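Ticket 289: Clear adhesive hook does not stay on marble-pattern panel
Product: Folby clear hook, flower-shaped base
Status: Waiting for customer
Opened: 1/14/23

Customer message:
Hello. I bought a pack of Folby hooks from the Villow shop, order 275. I want to hang my spare keys in the hallway, on a pink panel with a marble pattern. The first hook fell after one night with the full bunch of keys, which is 185 grams. The second hook I put in the same place, and I added masking tape near the base to help it. For now I left only the key ring on it. Is the tape a good idea, or does it make the problem worse? I attach one photo.
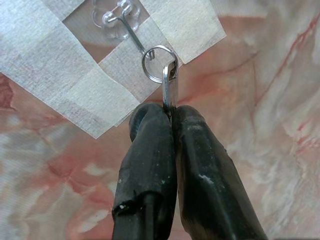 Attachment 1: hook with key ring, three strips of masking tape on the panel.

Reply from Bendale support:
Thank you for the clear photo. Masking tape is made to come off easily, so it will not add much holding power to the hook. One of the strips also goes over a part of the base, and this can lift the edge when you remove it. Please pull the tape off slowly, and hold the plastic base with your other hand.

After this, please try the following:
1. Take the hook down and clean the panel with rubbing alcohol. Do not use kitchen spray.
2. Let it dry fully.
3. Put on a new adhesive pad and press for 30 seconds.
4. Wait 16 hours before you hang the keys.

Could you also tell us if the panel has a wax or polish on it? We had a similar case in May with a Tomar panel, and there the polish was the cause.

Customer message:
I used a polish before the holidays, yes. I will clean it two times and write again with the result.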